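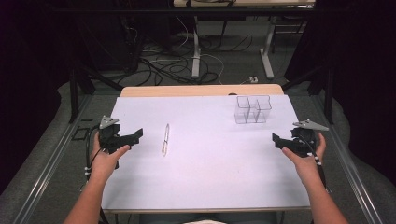 How to learn the Dvorak keyboard layout without losing your job

Posted 2019-07-07

Switching keyboard layouts is a fine hobby for people who feel they type too quickly. I did it in February, at the age of 31, and for the first fortnight my emails had the warmth of a ransom note.

Before you start
Add the layout in your computer's language settings and leave the old one installed. You will want it the first time somebody asks you to log in while they watch. Print a chart of the keys and prop it beside the screen. Don't move the keycaps about: you'll only look down at them, and on many keyboards they don't fit anywhere else anyway.

Week one: the home row
Your left hand gets A O E U I and your right hand gets D H T N S. Practise for 20 minutes a day and then stop, even if it's going well. It won't be going well. Type "the", "these" and "nose" until they bore you.

Week two: the rest
Add the top row, then the bottom. L sits under your right little finger, which has probably done very little until now and will complain. Slow down until you make no more than 5 mistakes a page.

Week three: real work
Change over fully at a quiet time. I chose the week of the Rumuvstead parish newsletter, 662 words in all, and it took me almost a whole evening.

Shortcuts
Copy and paste have moved. You can relearn them, or look for a setting that puts the old layout back while Ctrl is held down. I relearned them, out of pride, and still cut things I meant to keep.

Next: getting your phone to join in (it would rather not)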